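Moving house, slowly, with too many boxes

Posted 06/05/2025

So we're in! Sort of. The keys to the new place in Miltville have been on my hook since December and I'm still finding cutlery in with the Christmas lights, but the last load came up from Clollesbridge a fortnight ago and I've decided that counts.

I've had a few emails asking how the downsizing went (hello to everyone who found me through the kitchen posts), so I thought I'd write it all up before I forget the awful bits.

The old house had a double garage, and a double garage is a terrible thing to give a person like me. Everything I couldn't decide about went out there. Jam jars. Paint tins with a skin on them. A trampoline mat, no trampoline. My mum's ironing board, my own ironing board, and I don't iron. The unit here has one car space and a storage cage the size of a wardrobe, so most of it had to go somewhere.

My neighbour Birutė Uibo came over with a thermos and a roll of coloured stickers and took charge. Green for keep, red for the tip, yellow for the op shop. By lunchtime I'd put green on nearly everything and she went round behind me peeling them off again. I was quite cross about the fondue set. I haven't thought about the fondue set since, except just now.

Books were the worst. I got rid of 73 of them and I could tell you most of the titles. I kept the gardening ones even though I've gone from a quarter acre to a balcony, and I kept every single Lepik mystery, including the two I've got double copies of, because the covers are different and I like both. The Onitz Street op shop took the rest, bless them, and then I went back the next week and bought one of mine for $2.

The skip cost more than I'd budgeted and we filled it in a day. If you're doing this, get the bigger one. Also ring the council early about mattresses, our pick-up had an eight-week wait and I ended up paying a bloke with a ute $40 to take the old queen away. Worth it. He took the trampoline mat too, no questions.

Then there's the paper. Warranties for fridges we no longer own, every school report, a folder marked IMPORTANT that had takeaway menus in it. I did it in front of the telly over several nights with a shredder that overheats, and I'd do it that way again, a bit at a time with something silly on.

And the electronics! I had a whole shelf of cables that fit nothing, three dead phones and the computer stuff, which I'd been carting from house to house for years. I don't really know what's useful in one of these and what's rubbish, so it's still on my to-do list along with the printer. 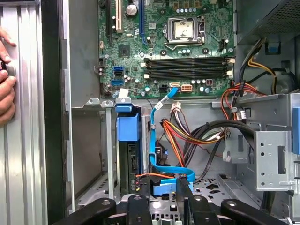
Side panel off, motherboard on show, no processor in the socket.

E-waste drop-off here is at the transfer station and you need proof of address, so I have to wait for a rates notice or a power bill with the new address on it. If anyone in Miltville knows whether they'll take a printer with the ink still in, please leave a comment.

Next job is the balcony. It gets the arvo sun and a fair bit of wind, and I've already killed a basil. I'm thinking rosemary, maybe a dwarf lemon in a big pot if I can get one up the stairs. Birutė says start with succulents. We'll see. I've also promised myself proper curtains in the bedroom before winter, at the moment it's a doona cover and some bulldog clips.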